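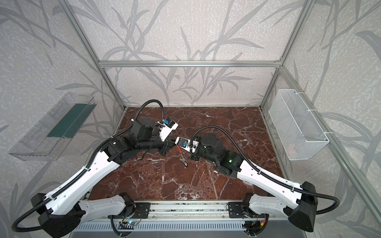 *Gray leaf wallpaper with the red-brown marble*

## Is it the wallpaper or the marble that's wrong?

**Constanza Bustos**
Posted Wednesday, November 6, 2024 · 1,802 views

I'd like opinions from people who don't sell wallpaper. The paper is a pattern called Kirel, from Fimard: big pale-gray grasses and leaves on a speckled background. It covers the back wall and the sides. The surface under it is dark red-brown marble with white and pale pink veins, and it stays, because I'm not paying to replace it.

The man at Contreras told me gray "goes with everything." I doubted it in the store and I doubt it more now. The leaves looked quiet on the sample card. At full size next to all that veining, I can't decide where to look. He now says I should live with it for a month and my eye will adjust, which sounds like what you say when the return window is 30 days.

He also offered me a matching border strip, a clear coat that would "bring out the warm tones," and a second, darker roll for one wall. I don't see any warm tones to bring out. The paper is gray and white.

So do I strip it, or is there something smaller I can try first? Please don't tell me to add plants.

---

**Custódio Quintela**

I hung paper for a living for a long time and I wouldn't strip anything yet.

You have two patterns that are both busy, and one of them is dark. The color isn't your trouble as far as I can tell. Gray and red-brown get along fine, and the white in the veins is a fair match for the white in the paper. What bothers you is probably the size of the leaves. Large print in a compact space with paper on the back and the sides gives you leaves every direction you turn.

Try it cheaply. Get some plain lining paper in a soft white, tape it over the side walls with low-tack tape, and leave the leaves on the back wall only. Look at it in the morning and again with the lights on. If you like it better, paper or paint the sides and you're done.

Skip the border. A border puts one more line right where you already have too much going on. Skip the clear coat too. I have never seen a clear coat warm up a gray, but I have seen one turn blotchy over a seam. Always test on a scrap, whatever the can says.

If you do end up stripping, pull up one corner low down before you plan your weekend. Some papers come off in a sheet and some bring the wall with them. I don't know this one.

---

**gravelroad_pat**

I had marble like that and it looked bad with everything, so maybe it's the marble. We put down a rug. Flovholm has cheap ones. It had 2,132 reviews, mostly five stars, and I'd believe half of them. Ours shed for weeks.

---

**Constanza Bustos**

Thanks, Custódio. I'll do the lining paper on the sides before I spend anything. I'm not sold on size being the whole story, since a small print might just look like static next to those veins, but tape costs less than another trip to Contreras.

Pat, no rug. I'd only be hiding the one thing I didn't pick.

---

**Custódio Quintela**

You may be right about the small print. I'd go plain. Leave the tape up for two or three days at most, or it gets harder to pull off cleanly.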